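Workshop > Notebooks > Kitchen and Stores > Food Containers

Entries Stock Lists Suppliers Bench Notes Archive

Jul 7, 2025
Ursina Wallner

Storage containers: review of lids, seals and stacking

The purpose of this entry is to record the present condition of the food containers held in the kitchen store, and to set down the arrangement agreed for washing, closing and putting them away. It replaces the short note left inside the cupboard door, which had become difficult to read and which referred to shelves no longer in use.

The stock was last reviewed in October. At that time the containers from Petridis and those from Vuria were kept together and sorted by size only. This proved unsatisfactory. The two makes are close enough in shape that a lid from one will sit on the base of the other and give every appearance of being closed. When the container is lifted by the lid, the far corner comes away. Colleagues reported this more than once with soup, and once with dry lentils, which were still being found behind the plinth in spring.

All pieces were taken out this morning and laid on the long table. The count came to 287, bases and lids together. Of these, 45 were lids without a base. No attempt was made to match them by eye. Each was tried on the bases of its own make, pressed down at all corners and fastened where there was a fastening. Lids that closed were returned to stock with their base. The remainder are in the crate under the window and should stay there until the end of the month, in case bases are still in use elsewhere in the building.

Notes on the fastenings

The older Petridis lids rely on the rim alone. They are adequate for bread, biscuits and cut vegetables and should not be used for liquids. The Vuria lids have clips, and it is the clips that fail first. The usual fault is whitening along the hinge, followed by a short split at one end. A clip in this state will still close, so the fault is easily missed. Please bend each clip back fully when drying up and look along the hinge before putting the container away.

Replacement clips were ordered from Remeo and 20 were received. They fit, though the first was stiff and had to be warmed under the tap before it would seat. The procedure which gave the best result was as follows.

Remove the old clip by sliding it sideways. Do not lever it upwards, as this marks the rim.
Clean the slot with a dry brush.
Hold the new clip in warm water for 2 minutes.
Slide it in from the same side and close it at once on its own base.
Leave it closed overnight.

Seals

The seals are to be taken out for washing. Several had a grey line beneath them, particularly at the corners, and two had been put back twisted. A twisted seal can be felt by running a finger along the groove. Seals should be dried flat on a cloth and not hung over the tap. I have asked Brolarier for a price on replacements and will add it here when a reply is received.

Colour and use

It was suggested at the last kitchen meeting that the coloured containers be set aside for particular foods.

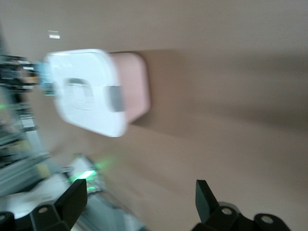

I am in favour of this for the pink ones, which would be kept for fruit and sweet things, leaving the remaining colours for general use. Tomato and curry leave a stain in pale plastic which no amount of soaking has removed, and the smell of onion stays in the seal long after the base is clean. A label on the shelf edge will be enough. I do not wish to see labels on the containers themselves, having spent a good part of the morning removing the gum from the last set.

Putting away

Bases are to be nested by make, largest at the bottom, with no more than will stand without leaning. Lids are to be stood on edge in the rack beside them. Containers should not be stored closed unless they are in use. Several opened today had a stale smell, and one still held a little water.

The lower shelf is for the large bases only. It has been used lately for trays and cake tins, and these have been moved to the cupboard by the door. The hinge on that cupboard needs attention and the screws are in the drawer marked Fixings.

Outstanding

Price for seals, Brolarier.
Decision on the pink containers, next kitchen meeting.
Second order of clips from Remeo, if the present ones hold.
Shelf labels, to be written by hand for the time being.
The square cake tin is missing its base. If it has been borrowed, please return it to the cupboard by the door.

U. W.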